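Tape marking (sewing)

Tape marking is the practice of sticking strips of adhesive tape to cloth in order to show where something is supposed to happen to it. The something may be a cut, a fold, a row of stitches, a pocket, or a decision put off until after lunch. It is used in home sewing, alterations and costume work as an alternative to chalk, wax, pins and basting thread, each of which has its defenders and its own way of disappearing at the wrong moment.

Terminology

Sewing manuals disagree on the name. "Tape marking" is the usual term in alteration shops. "Taping off" is borrowed from house painting and tends to be used by people who have recently painted a house. "Tape basting" refers more strictly to holding two layers together with tape before sewing, and writers who care about the difference care about it a great deal. Seam tape, hem tape and twill tape are different products that stay in the garment for good, a distinction some beginners learn with an iron.

Materials

Most markers use low-tack paper tape of the kind sold for masking or decoration. Household clear tape grips too hard and is nearly invisible, which defeats the purpose twice. Duct tape has been tried.

Colors are chosen to stand out from the cloth and from each other. There is no agreed code. The Maldonado system, named for the alteration shop that printed it on a wall card, gives yellow to fold lines, white to stitching lines and blue to points that must be matched. The Grorner handbook assigns the same three colors to three other jobs. A sewer who moves from one shop to the other is advised to ask first and cut later.

Width matters more than most handbooks admit. A wide strip is easy to see and easy to lay straight, but it leaves open the question of which edge is the line. The Grorner handbook says the left edge. It doesn't say left as seen from where.

Method

The cloth is spread on a firm surface and smoothed by hand. The tape is laid down loosely, checked, and only then pressed. Pulling it tight while sticking it is the classic mistake: the tape relaxes, the cloth gathers up under it, and a line that measured correctly on the table comes out short on the wearer. Stretch fabrics are especially unforgiving here, and loosely woven ones are not much kinder.

Where two lines have to meet, the strips are simply run across each other. Purists trim the second strip so that the tape lies in a single layer at the junction. Everyone else doesn't. 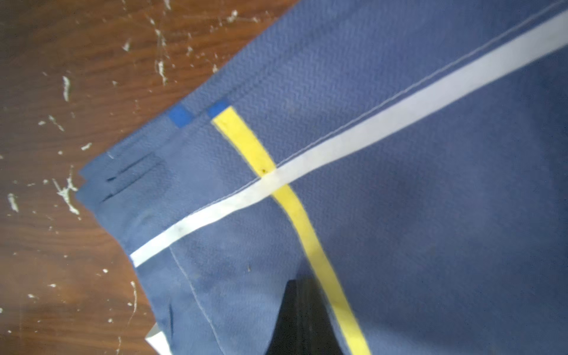
Yellow and white strips crossed on blue woven cloth, white on top. Two squares of darker blue tape sit along the cloth's edge.

The order of crossing has one practical consequence. The strip on top has to come off first, or it will be dragged up along with the one beneath, usually at an angle and usually bringing some fibers. Workers who expect to remove their lines in a set order therefore lay them in reverse. This is taught in the first week and remembered in the third.

Existing seams make useful guides. A strip set parallel to a line of stitching can be checked by eye along its whole length, provided the stitching was straight to begin with. On home-sewn garments this should be confirmed.

Short pieces of tape, often squares, serve as station marks. They may show the end of a line, the position of a button, or the two points between which a sleeve is to be eased. In shops where several people handle one garment, the squares are sometimes written on. In shops where one person handles it, they are left blank, and that person is trusted to recall what they meant.

Removal

Tape should be peeled back low and slowly, along the grain where possible. It should not be ironed, a rule that appears in every handbook and is broken in every workroom. Heat softens the adhesive and drives it into the weave, where it collects lint for the remaining life of the garment. Velvet, corduroy and other pile fabrics are normally marked with thread, since tape takes the pile with it.

Long storage is nearly as bad. Kuo-hua Fu, who ran the mending room at the Tistmont theater, kept a logbook in which every taped garment was entered with the day it was marked. Anything still taped after 22 days was to be stripped and measured again. The logbook runs to 3,721 entries. The last, dated Saturday, January 5, 2019, concerns a vest and reads "tape will not come off, call it trim."

Comparison with other methods

Chalk is cheaper and takes curves well, but it brushes away with handling. Water-soluble pens give a fine line and a long period of doubt about whether they are water-soluble. Pins hold the layers as well as mark them, and report their own location to anyone who sits down. Thread tracing is the most accurate method and the slowest. The Cestik sewing course spends 20 pages on it and 6 on tape, and its students are said to graduate using tape.

Tape handles curves poorly. Narrow crepe-paper tape will bend around an armhole with some coaxing, but the inner edge puckers, and most workers switch to chalk at that point without mentioning it.

See also

Basting
Tailor's chalk
Seam allowance
Lint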